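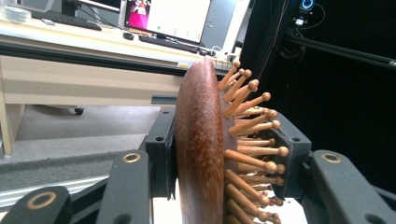 A wooden paddle brush with ball-tipped wooden pins.

Print this page | E-mail this page

FLOVEO OPENS WOODEN BRUSH CARE AND REPAIR SERVICE AT YIP STREET WORKSHOP

Service to begin in June; free drop-in session every Wednesday

Floveo, the maker and repairer of household and grooming brushes, announced today that it will open a care and repair service for wooden hairbrushes at its Yip Street workshop in June. The service will accept paddle, oval and round brushes with wooden backs, whether or not they were bought from Floveo.

Customers may bring brushes to the front counter or send them by mail. Each brush will be inspected, cleaned by hand and, where needed, fitted with replacement pins or a new cushion pad. Worn backs can be sanded and oiled at the customer's request. Brushes left at the counter will normally be ready for collection within 15 working days.

"A good wooden brush can be used for many years, and most of the ones we are shown have very little wrong with them," said Tâm Tạ, head of the Floveo workshop. "Often a few pins have come loose or the finish has dulled. Until now we have had to tell people that we could sell them a new brush but could not mend the old one. We are pleased to be able to give a different answer."

The service follows a trial period in which the workshop repaired 200 brushes for customers of its mail-order catalog. The most common request was for the replacement of missing pins, followed by cleaning of the pad. Floveo has used the results of the trial to set its prices and to decide which sizes of pin to keep in stock.

Replacement pins will be supplied by Filline, a wood-turning firm that has worked with Floveo on its clothes brush range. Filline will produce the pins in two lengths, each with a rounded ball tip. Brushes that require a different length will be quoted for separately before any work is carried out.

Finishing will be done with Fumeo, a plant-based oil prepared in the Floveo workshop. It is applied by cloth in thin coats and left to dry between each one. Customers who prefer an unfinished back, or who wish to keep the existing varnish, should say so on the repair form.

The company also issued the following advice for owners of wooden brushes:

Remove hair from the brush after each use, lifting it away from the base of the pins with a comb or a blunt wooden pick.

Do not soak a wooden brush or leave it standing in water. Wipe the pins with a damp cloth and a small amount of mild soap, then dry them with a towel.

Lay the brush with the pins facing down on a dry towel overnight after cleaning. Water that collects in the cushion pad may cause the wood around it to swell.

Keep the brush away from radiators and direct sun.

Staff will demonstrate these steps at a free drop-in session held at the workshop each Wednesday. Visitors are welcome to bring up to two brushes of their own for inspection. No appointment is needed, although groups are asked to call ahead.

Floveo confirmed that brushes with plastic or metal backs will not be accepted at present. Brushes with natural bristle may be brought in for cleaning only. The company will review the range of work offered at the end of the first year.

Repair forms and a full list of prices will be available at the workshop counter and by mail on request.

About Floveo

Floveo makes and repairs brushes for the home, for clothing and for the hair. Its products are assembled at the Yip Street workshop and sold through its catalog and a number of independent stores.

Media inquiries: Floveo Press Office, Yip Street Workshop

Copyright Floveo. All rights reserved. | Contact | Back to top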